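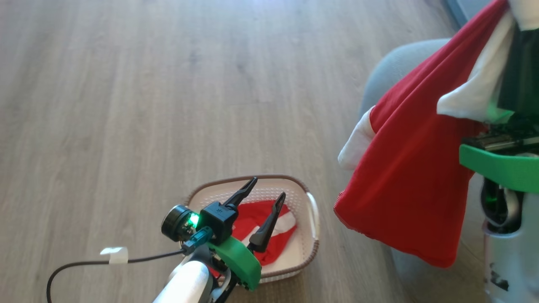

Rot-weißer Stoff im Korb: Saisontextilien, zerknüllt.

Aushilfe (m/w/d) für Sortieren und Einlagern von Saisondekoration

Kesness verleiht Fest- und Saisondekoration an Geschäfte, Pflegeheime und Gemeinden. Nach dem Winter kommt alles in unser Lager in Siromau zurück und muss durchgesehen, gefaltet und verpackt werden. Für diese Arbeit suchen wir zwei Aushilfen in Teilzeit, befristet auf 11 Wochen.

Ihre Aufgaben

Sie nehmen die Rücksendungen an und sortieren Mützen, Strümpfe, Decken und Tischwäsche nach Art und Größe. Kleinteile kommen in Körbe, große Stücke werden einzeln gefaltet. Offene Säume und lose Besätze legen Sie zur Seite -- genäht wird bei uns in der Werkstatt. Fertige Kisten werden beschriftet und in die Lagerliste eingetragen. Gewaschen wird außer Haus bei der Wäscherei Haugen, die Säcke dafür stellen Sie zur Abholung bereit.

Was Sie mitbringen

Sorgfalt im Umgang mit Textilien und eine gut lesbare Handschrift. Deutschkenntnisse, die für Etiketten und Listen ausreichen. Eine Ausbildung ist nicht nötig. Sie arbeiten teils im Stehen, teils am Boden, und heben gelegentlich Kisten. Wer empfindlich auf Fasern oder Hausstaub reagiert, sollte das vor dem Probetag sagen.

Rahmen

80 Stunden im Monat, verteilt auf Vormittage nach Absprache. Bezahlung nach Stunden, Abrechnung zum Monatsende. Arbeitskleidung und Handschuhe werden gestellt. Das Lager liegt fünf Gehminuten von der Haltestelle Skendonano entfernt, Fahrräder können im Hof stehen.

Bewerbung

Bitte schicken Sie uns einen kurzen Lebenslauf und die Angabe, ab wann Sie anfangen können -- ein Anschreiben brauchen wir nicht. Bewerbungsschluss ist der 30. April 2020. Unterlagen per Post an Kesness, Lager Siromau, Stichwort Saisonlager. Mappen senden wir nicht zurück.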